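양팔 셀 정비 기록 스레드 (1/9)
2022년 12월 30일 · 공유 26 · 댓글 5

우리 쪽에서 Gekgate라고 부르는 셀입니다. 팔 두 대에 흰 테이블 하나. 9월에 설치한 뒤로 손본 내용을 정리합니다.

2/9
그리퍼 손가락부터 봅니다. 손가락이 벌어진 상태에서 좌우로 살짝 흔들어 유격을 확인합니다. 브래킷 나사는 토크 드라이버로만 조입니다. 손으로 조였다가 두 번 풀렸습니다.

3/9
케이블은 손목 위로 고리를 남겨 둡니다. 팽팽하게 묶으면 손목을 끝까지 돌릴 때 커넥터가 당겨집니다. 타이는 한 칸 여유.

4/9
양팔과 검은 상자로 위치를 맞추는 작업.

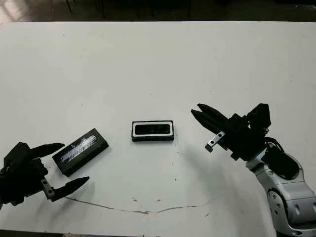
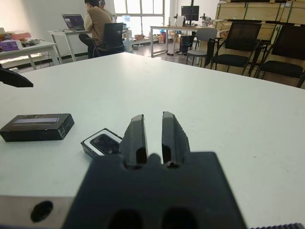
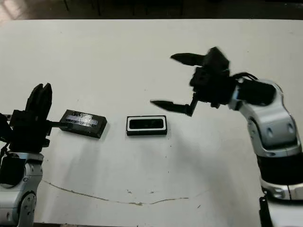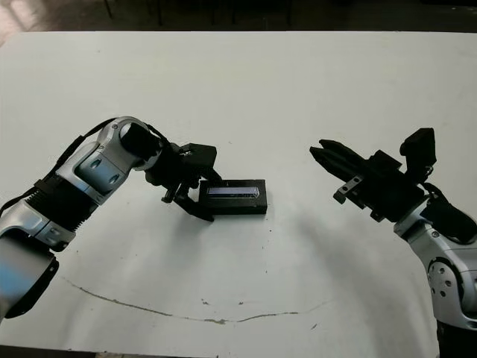

Nalison 정비노트 제21호

5/9
원점은 왼팔 먼저, 오른팔 나중. 순서를 바꾸면 Frei 설정 파일에서 오프셋이 한쪽만 갱신됩니다. 버그인지 사양인지는 아직 답을 못 받았습니다. 일단 순서를 체크리스트 맨 위에 적어 뒀습니다.

6/9
테이블 위에 길게 난 금 같은 선은 그대로 둡니다. 상판을 바꾸면 높이를 처음부터 다시 재야 합니다. 높이값은 건드리지 않았습니다.

7/9
손목 카메라는 렌즈만 닦고 초점 링은 만지지 않습니다. 지난번에 링이 돌아가서 캘리브레이션을 전부 다시 했고 오후가 다 갔습니다.

8/9
누적 986회 집기 후 손가락 끝 패드를 교체했습니다. 왼쪽이 더 닳아 있었습니다. 패드는 좌우 한 벌로 같이 바꾸고, 교체 후 빈손으로 5회 여닫은 다음 물체를 올립니다.

9/9
다음은 Uririx 컨트롤러 팬 청소입니다. 필터 규격 확인되면 이어서 올리겠습니다.

댓글 5개
- 손가락 브래킷 나사에 풀림방지제 쓰시나요?
ㄴ 작성자: 중강도로 씁니다. 고강도는 뺄 때 고생합니다.
- 원점 순서 저희도 똑같은 증상 있습니다. 버전이 어떻게 되세요?
ㄴ 작성자: 9월 설치본 그대로입니다.
- 패드 교체 주기 참고하겠습니다.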